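Last updated: November
Reading time: 3 min

The Trallbridge Camera

Adwoa Bonsu had heard the pitch twice already and trusted it less each time. The new speed camera on the Trallbridge road, the man from Brivex told the room, had cut speeding by 82 percent.

"Compared with what?" she asked.

He clicked back a slide. Compared with the month before.

"The month before, the bridge was open," Adwoa said. "Now it's one lane and a flagman. I couldn't speed on that road if I stole a police car." 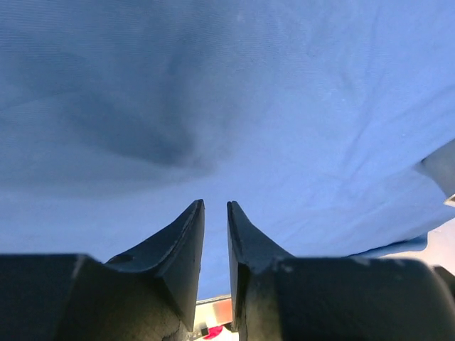
Somebody in the back laughed. Dumisani Joubert, who had paid 400 dollars in fines since the camera went up, did not. He drove a bread van and swore it had never gone over forty in its life.

"They got me at 3 in the morning," he said. "Going uphill. With a full load."

The Brivex man said the equipment was tested regularly. Adwoa wrote down "regularly" and put a question mark after it. She had sold tires for a living, and she knew what people said when they didn't want to give you a date.

After the meeting she and Dumisani drove out to the camera in his van. She made him floor it up the hill. The engine howled, the trays rattled, and the needle crept to thirty-eight and stayed there. The camera flashed anyway.

"Well," Dumisani said. "There goes another one."

"Good," said Adwoa. "I want that one in writing."

The ticket came in the mail. It said sixty-one. She read it at his kitchen table, under the buzzing light, then read it again.

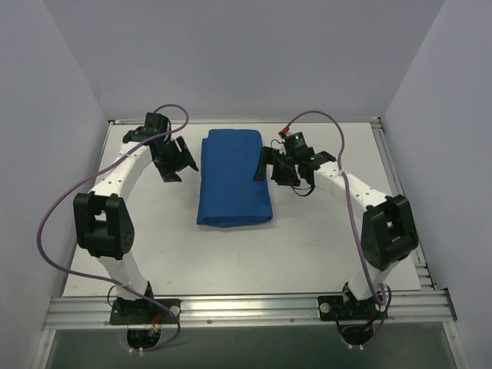 "So will they give me my money back?" he asked.

"They'll offer you half and a letter that doesn't say sorry," she said. "Don't sign it."

He poured the coffee and got out the other tickets.

Comments

Vittoria Guerra: Half? She's an optimist.

Eusebio Villanueva: I don't buy the van. My cousin had one like that and it would do sixty downhill, easy. Liked the flagman line though.

Hạnh Phí: He was going uphill, Eusebio. Read it again.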